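Galerie: Vormachen für Fortgeschrittene

Im Juli haben wir bei Nendside wieder Aufgaben von Hand vorgemacht, damit der Arm Boten sie irgendwann allein kann. »Irgendwann« ist bei uns ein Fachbegriff. Angesetzt waren 16 Durchgänge pro Aufgabe, Pausen nicht mitgerechnet, Fluchen auch nicht.

Wer zum ersten Mal mit zwei Handgreifern arbeitet, lernt viel über seine Daumen. Heloísa Peixoto hat die Schicht ab 7 Uhr übernommen und führt seither eine Liste der Dinge, die sich schlecht greifen lassen. Ganz oben: alles, was in Folie steckt. Hartschalen kann jeder.

Die Regeln am Tisch: langsam zufassen, nicht nachdrücken, nicht reden. An der letzten hapert es. Insgesamt liegen jetzt 1.201 Vorführungen auf dem Server, darunter eine, in der ausschließlich gezögert wird. Sie bleibt drin, Boten soll schließlich auch Charakter entwickeln.

Drogerieartikel, beidhändig

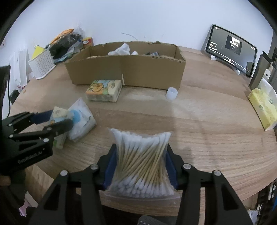 Wattestäbchen im Beutel zwischen blauen Backen, links das Paket Feuchttücher. Feinmotorik auf Badezimmerniveau.

Die Fernsteuerung über Solberg folgt in der nächsten Galerie, sofern jemand das Passwort wiederfindet.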